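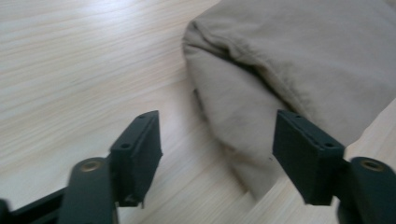
05/04/2023 - Folding, and the new rules

So the rule sheet finally landed and I've spent most of the day living by it! Snežana Vukčević wrote it (she did the Treller one as well, which I still have pinned up at home) and it's two pages, big print, bless her. I was on the beige cloth with the hand gripper, bare wood table, nothing fancy.

Rule one is fingers open before you go anywhere near the fabric. I thought I did that already. I do not. I creep in half closed, always have, and she spotted it in my old Tuler clips within a minute.

Then there's the speed thing. Slow down near the cloth, because a blurry approach is a clip somebody has to argue over later. My hands wanted to rush all morning and got better after lunch, a bit. Also both pads must stay in view right up to the grasp, and if you fumble, you leave the fumble in and mark it. I like that one. At Arango we used to bin anything ugly and I never thought it was right.

I did 90 clips before I packed up and flagged 17 of them myself, mostly for speed. Felt a bit like telling on myself, but Snežana said flag first and grumble after, so I grumbled to her over tea instead.

One I'm not sold on: stopping for a pad screw check every 3 clips. Every three! I'll ask if we can stretch it. Wrist sore, must find the strap.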